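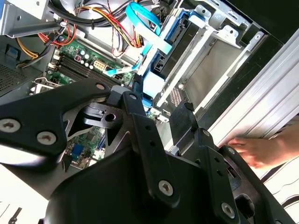
Is it worth teaching two arms to swap drives in old desktops?

Vasanthi Nambiar
Last updated June 18, 2025
Shares 2 | Comments 51

Our shared workshop in Lullenton takes in old office desktops, and the plan is to wipe the good ones and pass them on. Somebody got the idea that a pair of robot arms could do the drive swaps. I was against it from the start and I'm the one who ended up programming it, so bear with me if I sound grumpy.

The job for now is small. Tower on its side, cover off, pull the drive with its plastic caddy, put another one in. By hand I do it in less time than it takes to find the right screwdriver. I was told the arms would do 200 towers before November. I don't believe that number and I'd like to hear from people who have tried something like it.

What I have running is the older of our two project folders, Unonora. You move the arm by hand to a set of points, it saves them, it plays them back. The new one, Lanex, is supposed to use the wrist cameras to find the caddy by itself. I haven't seen it find anything yet.

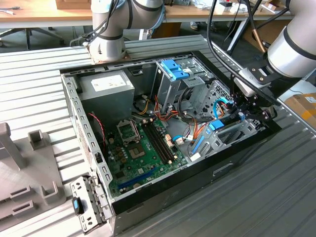 My main complaint is that the playback assumes every tower lands in the same spot. I line the case up by eye against the ribs of the table, which is fine until someone leans on it. The gray fixture off to the left is solid and stays where it was put, but it does nothing for the case. And then there are the wires. With those orange, yellow and red power cables lying across the middle on the way to the drives, a gripper coming in a little low has plenty to catch on. I can tuck them back, but if I have to tuck them back every time then I'm still doing the job.

So, my questions. Do I need a proper jig for the tower, or should the camera be doing that work? Is there a decent way to keep loose cables clear that doesn't mean a person standing there? And has anyone kept a setup like ours going for longer than a demo?

Before someone says it, yes, we have tried slowing it down. At low speed it pushes on the wrong thing more gently, that's all. I also tried a steeper approach from above and ended up with finger links very near the drive cage.

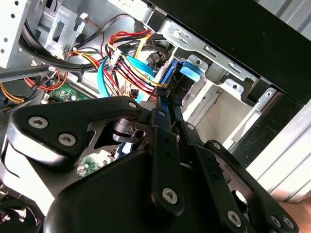
Satish Ramasamy
Build the jig first. People always want the camera to fix a sloppy setup and it won't, or it will on one model of tower and then you get a different brand and start over. Two stops along the long side, one at the end, and something that pushes the case against them. Scrap wood will do to try it out. Once the case sits the same way each time, replay your saved points and write down how far off you are. If you can't get good repeats with the case clamped, your problem is in the gripper or the points and no camera code is going to save you.

Cables: hook and loop ties, put on once when the cover comes off. I'd call that part of opening the case and stop worrying about who does it. Unplug the data and power leads by hand too. I have yet to see a shop arm deal with a SATA plug in a way I would trust near somebody else's board.

Helpful 57

Charito Agbayani
just use a usb dock and wipe them outside the case?? why put a drive back in with a robot

Helpful 2

Vasanthi Nambiar
Charito, I asked the same thing at our first meeting and was told the towers have to leave here complete. Fair enough, but it still doesn't explain the arms.

Satish, I screwed down some stops and you were right, much as I hate to say it. Pulling the caddy is a lot better with the case held. Putting one back in is where I'm stuck. The gripper holds the drive pretty well upright over the cage and the rail has to meet its slot at the right angle. If the drive tilts even slightly in the fingers, the saved points are no use, and I have no way to know how it's sitting apart from looking.
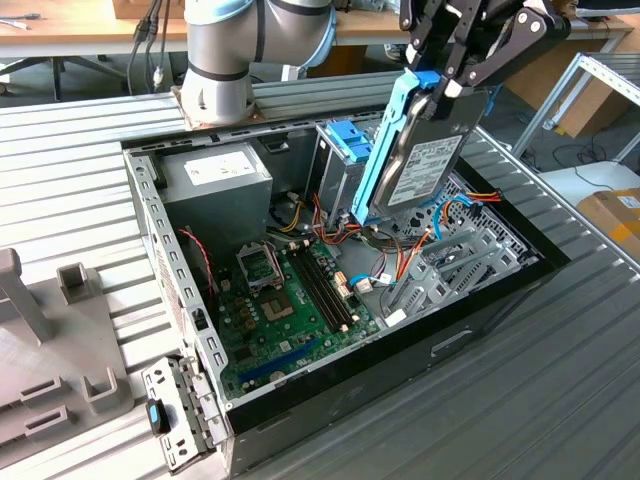
I've been stopping it just above the slot, checking by eye, and nudging it over with the pendant before I let it go down. It works often enough to be annoying. I can't call that automatic though, and I've told the others so – they want to film it anyway.

Ravindran Bangera
Your tilt probably starts at the pickup. If the blank drives are lying loose on the table you will never grab them twice the same way. Make a holder that keeps each one upright by the caddy, with the label side always facing the same direction, and add a soft pad to the fingers so it doesn't pivot. After that, come down until you feel contact, stop, back off a hair and try again with a small sideways shift. Set the force limit low. Plastic rails snap, and replacements for old towers are a pain to find.

I would not promise anybody a total for November. Run one tower model for a week and see how many times you had to step in. Venkataraman has a plain search-and-insert routine in its shared scripts if your controller will take it. Ours needed a fair bit of rewriting, so read it before you get hopeful.

Helpful 51

Contact | Copyright | Back to top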